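Folding Clothes the Same Way Every Time
Project report, Household Methods elective
Pacita Maglaya

Why I picked this

My drawer at home is a mess, and I wanted to know if the way you fold a T-shirt makes any difference to how much fits in a drawer and how easy it is to find things later. I thought this would be a dull little project and I ended up loving it! Shirts are weirdly interesting once you lay them flat and look at where the seams go.

The question

Which of three folds gives the most even stack: the plain half fold, the thirds fold, or the roll? I also wanted to see which one a beginner gets right soonest.

What I used

Our workspace was room 716, with the white tables pushed close together. One table was for the pile and the other was for folding. The clothes came from the class donation bag, mostly soft cotton in pale colors. I also borrowed the Plosaron folding chart from the Stalislow library, and it was a big help with the names of the folds (I had been calling the thirds fold "the store one").

How I did it

I chose 12 shirts and folded every one with each method. Each round started the same way: take a shirt from the pile, spread it out, pull the hem straight by its two lower corners, smooth it, fold. I scored each finished shirt out of 5 for straight edges. After that I stacked them and measured the height at the front and back of the stack.

The hem step was added halfway through the trial round. Before that I was smoothing from the collar down, and every wrinkle just traveled to the bottom and stayed there. Pulling the lower corners first made a huge difference, especially on the thin shirts, so I threw out the trial scores and began again on Friday.

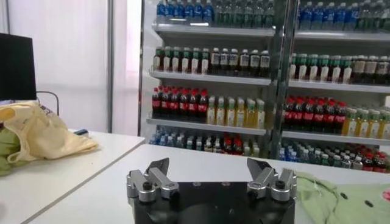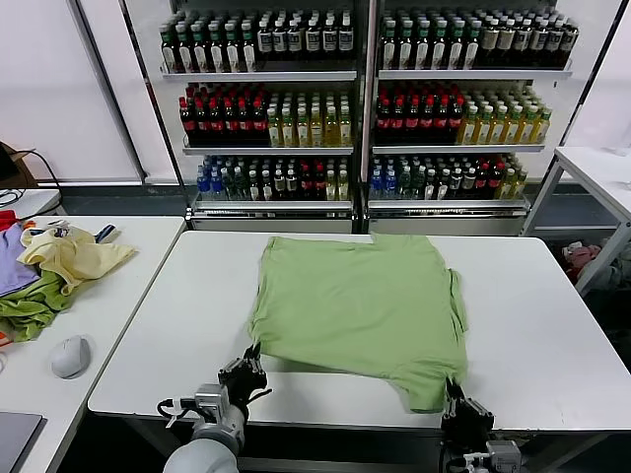
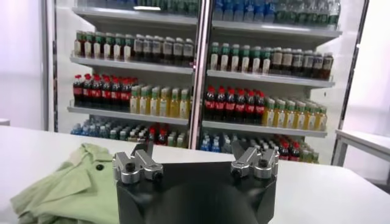 Results

The thirds fold won, with the straightest edges and a stack that stayed level front to back. Rolling took up the least drawer space, but the rolls came loose when I pulled one out from the middle. The half fold was the quickest, and also the worst for sleeves poking out.

Shirts with collars scored lower in every method. I would love to repeat this with a folding board from Kahraman, and with 100 shirts if I can get that many!

Still to do

Measure the drawer again in January and try the thirds fold on sweatshirts.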